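*By Tamsin Hutchins, Prolorbridge*

I've written life stories for my grandmother, my great-uncle and a neighbour who claimed she'd never done anything interesting (she'd driven a school bus through 40 winters!). I love doing it. If you've been meaning to get a parent's or grandparent's story down on paper, you can make a really good start with a kitchen table and a notebook, and what follows is how I go about it.

## Before you sit down together

Write a one-page timeline of what you already know. Birthplace, schools, moves, jobs, weddings, babies, pets if they were important pets. Leave big gaps between the lines. You'll get some of it wrong, and that's great, as people will correct a wrong date with far more energy than they'll answer a question.

Then pick a time of day that suits them. My great-uncle was sharp and funny at 10 in the morning and done with all of us by two. Keep each visit to 40 minutes. You can always go back.

Ask if they're happy to be recorded. I use a little app called Zistum that lets me drop a marker when something good comes up, but any phone recorder will do. Put it on a folded tea towel so you don't pick up every bump of the table, and do a short test first and play it back. I once skipped the test and came home with a lovely long recording of a fridge.

## Asking the questions

Start small and physical. "Tell me about your childhood" is enormous, and most people will say it was fine. Try these instead:

- What could you see from your bedroom window?
- Who did the cooking, and what did you dread?
- How did you get to your first job, and what did you wear?
- What did your mother say when you brought so-and-so home?
- Which house do you still dream about?

Five questions is plenty for one sitting. You probably won't reach the last one anyway.

When they stop talking, count to 3 in your head before you jump in. The second half of the story often lives in that pause.

## Bringing things out of the closet

Photo albums are the obvious prompt, and they're wonderful, but don't overlook clothes. Everyone remembers a coat. My grandmother couldn't tell me what year she moved to Plista, but she could tell me exactly which dress she had on when she got off the train, who had hemmed it, and that the hem was crooked. From the dress we got the season, from the season we got the year, and the whole middle of her story fell into place.

Ask about colours, pockets, hand-me-downs, the thing they saved up for, the thing they were made to wear to church. Let them hold something if they still have it.

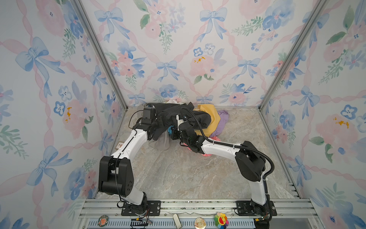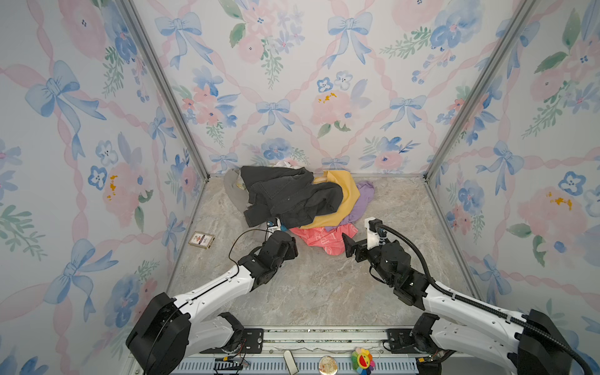
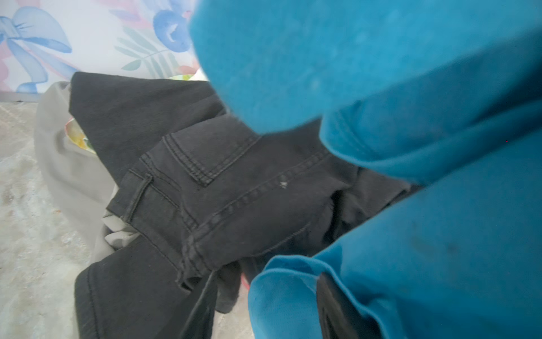
*Second photo: a dark denim jacket with mustard and lavender-purple pieces. Third: black jeans and something turquoise.*

## Getting it on paper

Listen to the recording within a day or two while you can still hear the jokes. Type up the good bits word for word, especially the odd turns of phrase. If Grandpa says he "went up north like a fool," please don't change it to "relocated for work."

Now sort what you have. I print everything out, cut it into strips and shuffle them around on the floor under headings like these:

1. Family and early years
2. School and first jobs
3. Love and home
4. Work
5. Later on, and what they're up to now

Some strips won't fit anywhere. Keep those in an envelope. The bus driver's best story was about a goose, and I ended up opening with it.

For the first draft, aim for 2 pages. Write the way you'd tell it to a cousin. Put in street names and the names of dogs. We had a whole paragraph about the Ikeda family's orchard next door, where my great-uncle picked fruit every summer, and it brought more phone calls from relatives than his war service did.

## Checking and sharing

Read the draft out loud to the person. You'll hear the clunky sentences straight away, and they'll catch the mistakes. They also get the final say on what stays in. If they want something taken out, take it out, and don't keep a secret version for the aunties.

Spell-check every name against a letter, a certificate or a headstone. I've found three spellings of one surname in a single family Bible, so ask which one they'd like and stick with it.

Then print more copies than you think you need. Date them in pencil on the back, month and year, and leave some blank pages at the end. My grandmother filled hers by January and asked me for more paper.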